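Bevan Court rental refurbishment: progress report to the lender
Prepared for Trallel
Report date: May 4, 2024

Scope of this report

This report covers the refurbishment and reletting of the flats at Bevan Court, Flastness, under the loan agreed with Trallel. It deals with works, lettings, rents, compliance and arrears. Valuation is being handled separately and is left out, as is the vacant plot behind the bin store.

Works

The roof covering on the east block is complete and has been signed off by building control. The west block was re-covered in March, apart from the parapet flashing on the stair tower. The first delivery of lead was the wrong code and was sent back. The replacement is on site and the scaffold stays up on that elevation until it is fitted. Scaffold hire beyond the original period is being paid from contingency.

Window replacement is finished on the street side of both blocks. On the courtyard side, the ground and first floors are done. The second floor is waiting for five units that were made to the old survey dimensions, which did not allow for the thicker sills. The manufacturer has accepted the error and is remaking them at its own cost. No flat has been left without a working window, but two bedrooms on that floor have fixed panes for the time being and are not being offered to let.

The communal heating plant has not been replaced. The report by Brultomska, the building services engineers, recommends keeping the present boilers for a further heating season and replacing the pumps and controls now. We accept this. The pumps have been ordered. The money set aside for new boilers remains unspent and we ask that it be carried forward under the same heading.

Kitchens in the one-bedroom flats follow the specification in the loan papers, with one change. The worktop was altered to a harder laminate after the sample flat showed edge damage at the sink cut-out. The cost difference is small and has been absorbed within the kitchen line.

The lift in the west block was out of service for longer than planned. The controller was replaced, then the door operator failed on test. It has since passed its inspection. Tenants on the upper floors were given a rent credit for the period, which appears in the accounts as a deduction from March income.

Lettings

There are 30 flats in the two blocks. Those that have been refurbished and released are let or under offer, with the exception of the flats affected by the second-floor windows and one ground-floor flat held back for damp treatment. The damp was traced to a blocked gully beside the entrance ramp. The gully has been cleared and the plaster is drying. We will not decorate until meter readings are acceptable on two visits in a row.

The rent for a refurbished one-bedroom flat is £1318 a month, the figure used in the approved business plan. We have not offered incentives. Enquiries are mostly for one-bedroom flats. The larger flats take longer to let, and applicants most often mention the lack of a second bathroom. There is no room for one without moving the soil stack, and we do not propose to do so.

Pets are now allowed by written consent in ground-floor flats with direct access to the courtyard. This follows requests from existing tenants. The tenancy agreement has been amended and a copy is with Trallel's solicitors. Parking permits are charged at £300 a year, unchanged.

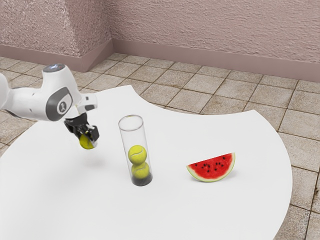 Catrin Craddock
Asset Manager, Bevan Court

Compliance

Electrical inspection certificates are in place for every occupied flat. Gas certificates apply only to the plant room and are current. The fire risk assessment was reviewed after the flat entrance doors were changed, and it raised two actions. The first, a missing closer on the meter cupboard door in the east block, has been closed. The second concerns signs in the west block stair and will be closed when the stair is painted.

Energy certificates for the refurbished flats are being lodged as each flat is completed. The ratings received so far meet the loan condition. The top-floor flats depend on the loft insulation, which is laid in the east block and will follow in the west block once the flashing is done.

Arrears and disputes

Arrears are within the limit in the loan agreement. One former tenant disputes a deposit deduction for a damaged floor. Henrique Correia has submitted our evidence to the deposit scheme and a decision is awaited. A payment plan is in place with one current tenant and is being kept to.

Changes in staff

Gwilym Skyrme has taken over site supervision. Hanyu Cui continues to prepare the monthly rent schedule, and questions about it should go to her directly.

Decisions requested

Consent to carry forward the boiler money.
Consent to the extended scaffold hire being met from contingency.
Confirmation that the amended pet clause is acceptable.

The drawdown request for the pumps and the remaining windows will be sent separately, with invoices attached.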